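Church hall coffee mornings: tips for keeping the kitchen sane

4 min read
23 comments

Been running the kitchen at Kaldale chapel since May. Before that it was Heiðrún Ásgeirsdóttir and she did it properly, so most of this is hers. Scribbled down between the early service and the washing up, sorry for the state of it.

Urn first. Before coats off, before the heating, before anyone asks you about the flower rota. Ours takes 23 minutes from cold and people come out of the service wanting tea straight away. Fill it with a jug if the tap is stiff. Check the little tap at the bottom is shut - I've mopped that floor once and won't again.

Limescale. White vinegar and water, half and half, leave it overnight, then boil twice with plain water and tip both lots away. Citric acid works too and doesn't smell of chip shop during the prayers.

Tea stains in the green cups. Bicarb on a damp cloth, rub, rinse. Don't bleach them, the glaze goes dull and the tea tastes of swimming baths for weeks.

Biscuits. Tin with a tight lid, sugar lump in the corner. Soft ones and crisp ones in seperate tins or they all end up the same. Gluten free on their own plate with their own tongs, and that plate goes out on the far side of the hatch.

Milk. Oat milk out as well now, we get through more of it than you'd think. Write the date opened on the carton. If there's a funeral tea in the week, buy the milk the day before and tell whoever does the Sunday fridge clear-out or it'll go.

Candle wax on the altar cloths. This always lands on the kitchen for some reason. Let it go hard (freezer bag of ice on top if you're in a rush), lift off what you can with a blunt knife, then brown paper both sides and a warm iron. Keep moving the paper. Coloured wax leaves a mark - dab with surgical spirit, try a corner first. Wash after.

Brass. Lemon and salt is fine for the collection plates. Not for anything lacquered and not for the old cross, that gets a dry duster and nothing else.

Tables. Pale ones show everything. Wipe with warm water and a drop of washing up liquid, wring the cloth right out, go along the grain, dry with a tea towel. No scouring pads. Tea rings that won't shift, try a bit of plain toothpaste on a soft cloth, gently.
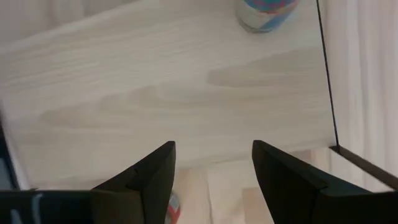 Pale wood, wipe along the grain.

Coasters help but they walk. Saucers don't seem to, so we've gone back to saucers.

Big dos. For the harvest supper borrow plates early, mark the bottoms with a dot of nail varnish so they go home to the right church. Soup goes in the slow cookers, but not all on the one socket. Ask me how I know.

Tea towels. Boil wash, no fabric softner, it stops them drying anything. Whoever takes them home brings them back the next week please, there were two left in the drawer this morning.

482 shares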